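About Cavby

Cavby started with two friends, Shazia Hayat and Dede Bawa, swapping snacks by mail and getting far too excited about it! Now we pack 18 different treats into every box and send out 800 boxes a month.

We love the hunt - crunchy things, crumbly things, packets we can't read a word of. Yetunde Ekpo does most of our ordering, and Amna Mohmand writes the little cards that tell you what you're eating (she is very fair, even about licorice).

Every new mix begins as a big pile on a bed or a kitchen table, and everybody gets a say before it goes in.
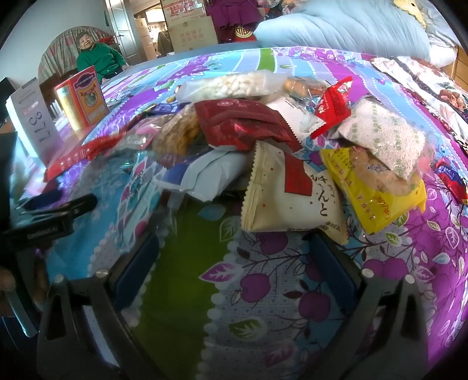 Snacks on the purple apple bedspread, with a yellow bag of something crumbly on the right

Our next box ships 22nd July. If you have a favorite we should try, write and tell us - we read every note!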